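4. Viewpoint Selection Before Search in Simulated Homes

4.1 Problem and setup

In object search tasks the agent must decide where to look before it decides what to pick. Most of the previous methods we compare with treat these two decisions together, and the cost of a bad view is then hidden inside the cost of a bad grasp. We separate them. The agent receives a target category in words, and it may move its viewpoint a fixed number of times before it must commit to one region of the room. No object is touched in this stage. The manipulation stage, which is given in Section 5, starts only after the commitment.

All episodes are generated in Plidholm, our indoor simulator. We use 500 episodes for testing, and for training we use a different set of rooms. In each episode the agent has a budget of 16 views. Objects are drawn from a library of 26 categories and are placed on horizontal surfaces without any rule about what belongs together in a kitchen or in a living room. We made this choice on purpose, so that the policy cannot learn that cups are usually near plates. 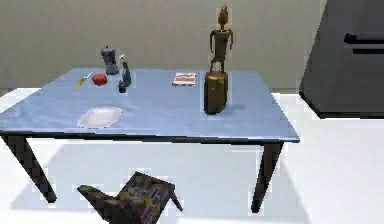
The score of a view is computed from two terms. The first term, which we call coverage, measures how much of the known support surface is seen from a useful distance. The second term, separation, measures whether the objects on that surface can be told apart. These terms do not always agree. In Figure 1(a) the coverage of the tabletop is high, but the two dark bottles overlap each other, and a detector which works on one view may join them into a single region. The white plate near the front edge gives no such difficulty. For this reason we give separation a larger weight when two detected regions share a border, and a smaller weight in other cases.

4.2 Views with little information

A policy that maximizes expected gain will sometimes choose a view that gives almost nothing. This happens mostly close to walls and doors, where the map predicts free space but the true line of sight is short. We keep these views in the data. In an early version, Firdevs Sarıgül removed them by a threshold on image entropy, and the trained policy then had no experience of how to leave such a position. It turned in small steps and used its whole budget there.
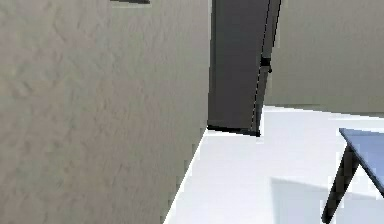 Reading time: 6 min

To leave a poor view, the policy needs a reason to prefer one direction over another. We provide this by a small memory which stores, for each visited pose, the edges of the support surfaces that were only partly observed. In Figure 1(b) the near wall takes up much of the view, and the only support surface is a part of the blue tabletop at the right. This part is enough. The memory marks the surface as unfinished, and the next pose is sampled on the side where the surface continues. When no unfinished surface is stored, the agent makes a turn of fixed size and tries again.

We also tested a version in which the memory was cleared after each turn. Its results were worse in all rooms with more than one support surface, and we do not report it further.

4.3 Commitment

After the last view, or earlier if the confidence is sufficient, the agent commits to one region. The confidence is calibrated on held-out rooms by the procedure of Vandana Dixit, which is described in Appendix B. Small objects at a long distance remain the main source of error. The detector returns a label for them, but the label changes between neighboring poses, and the calibrated confidence stays low as it should.

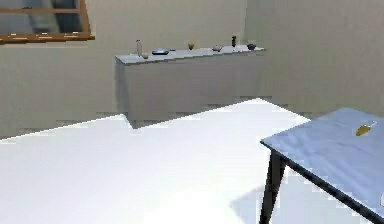
Why does the agent not simply move closer to every surface it finds? Each approach uses views from the same budget, and in a room with several surfaces the budget is finished before the last surface has been inspected.

The baseline Roltano follows this nearest-surface strategy, and the baseline Hodžić samples poses uniformly over free space. Both receive the same detector and the same budget as our method. We did not tune the baselines on the test rooms.

4.4 Empty regions and distractors

The last case concerns regions where the target cannot be, but where the detector still reports something. Plants are frequent here. Thin leaves break into many small parts at our rendering resolution, and these parts are sometimes labeled as utensils. We added 400 training views of floor regions with no target present, from the Ernden room set, and trained the rejection head with them. The other parts of the network were kept frozen. A rejected region is not deleted from the memory, but its priority is set to the lowest value, so it can be visited again if all other regions fail.

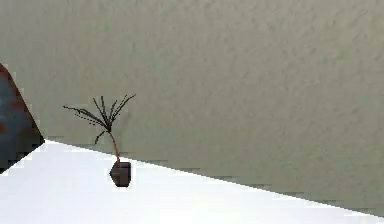

Figure 1. Views from the simulated home. (a) Tabletop with several objects. (b) View largely blocked by a wall. (c) Counter and part of a table. (d) Potted plant on the floor near a wall.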